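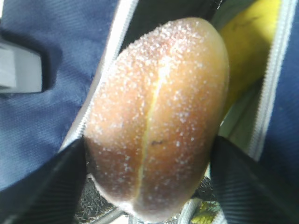 Blog > Work > Packing line

Wukholm packs meals for people on long shifts: bus depots, two hospitals, a rail yard. The meals go out in reusable fabric bags with a zipper and come back the next day, in whatever condition the customer leaves them. I maintain the equipment at the Boltton site. Since April that has included two robot arms on station four, which is the station where the loose items go in.

Loose items are bread, fruit and anything else that doesn't come in a tray. Trays were automated years ago with a pusher and a chute, and there is nothing to say about that. A tray has flat sides and a known weight. A sugared bun has neither, and the bag it goes into is a soft thing that changes shape every time something touches it.

The arms run two-finger grippers with ribbed pads from Grikasex. We tried suction first on the test bench. Sugar crystals break the seal and then end up in the vacuum filter, so that lasted one afternoon. The fingers hold a bun well if the closing force is set low and the approach is across the narrow side. Set it too high and the crust splits in places the bakery did not intend. Each product has its own force value in a table, and the table is the part of the system I edit most. When the bakery changed its proofing time in the summer, the buns came in softer and I had to drop the value twice in one week.

The camera is at the wrist. It sees what the fingers see and very little else, and the software (Wumbei, licensed per arm) decides from that view where the item is and where the opening of the bag is. Zippers help. A white zipper against navy cloth is an easy line to find. When a bag comes down the belt with the flap folded over its own opening, the arm backs off, turns on the amber light and waits.

What happens at the amber light is most of what I wanted to write down.

Before April, station four was four people per shift, standing, reaching into bags. The job had a bad reputation for wrists and shoulders and people rotated off it every two hours. Now it is two people per shift. Nobody was let go; the other two positions moved to returns, where bags are opened, emptied and checked before washing. That is what the announcement said would happen and it did happen. It left out that returns is a worse job. It smells, and it starts at five.

The two people who stayed on station four do different work than before. They clear amber lights, they square up bags ahead of the arms, and they take partly filled bags to the side table when an order has something the arms have no entry for. Perihan Demirtaş has been on that station longer than I have been in the building. Her assessment after the first month was that her shoulder felt better and her head felt worse. Packing by hand, she could talk to the person next to her. Clearing faults, she has to watch, and the watching has no rhythm to it. A light may stay off for twenty minutes and then come on three times in a row.

I took that seriously as a maintenance question. An irregular fault load is partly a matter of tuning. The original settings retried a failed pick five times before calling for help, which meant the operator stood looking at an arm that was clearly not going to manage it. I cut that to two. Faults per shift went up on paper and the operators preferred it, as the call now comes early and the fix is usually a tug on the cloth. It took some explaining upstairs, where the fault total is shown on a chart and the waiting time is not.

The placing order was also wrong. It came set up by weight, heaviest first, which is correct for a box. In a soft bag a banana placed flat early on slides to the bottom and the bun lands on top of it at an angle. The hand packers always stood the banana up along one side and set the bun next to it. Mohammed-Awal Gbeho showed me this on the side table with an actual bag, and it took me most of a day to get the same thing into the sequence. He packed on that station for years before he transferred to returns. The sequence file has no author field. I put his name in the comment line at the top.

Some figures, for anyone comparing. Our heaviest day so far on the arms was 3,496 bags. The changeover between menus takes 50 seconds if the table entry exists. A new entry needs 100 trial picks before I will sign it off, and for bread I do 200, over two deliveries, so that I am not tuning to a single batch. The vendor's guidance is lower. I have not found a reason to follow it.

Cleaning is the other change. Sugar gets into the ridges of the finger pads, and once the ridges fill, the pads stop gripping and start polishing. The pads come off with two screws and get brushed at every break. This was meant to be my task. In practice the operators do it, because they are standing there and I am usually at the tray line. That is skilled upkeep on a machine and it is still paid at the packing grade. I raised this in writing and the reply was that the grades are under review. The review has no end date that I know of.

Open items at my end:

Folded flaps. A small air nozzle upstream might lift them. It might also blow sugar over everything.

Soft fruit. Pears are still hand packed and I see no point in changing that.

Returns. There is talk of putting an arm there next, to open zippers and empty the bags. I have told them the contents of a returned bag are not in any table. The people in returns would like to be rid of the job, and they would also like to know where they would be moved to. I was asked for a technical opinion only, so I gave one, and added the second question on a separate line.

I have a pad order to chase — the last set came in the wrong width.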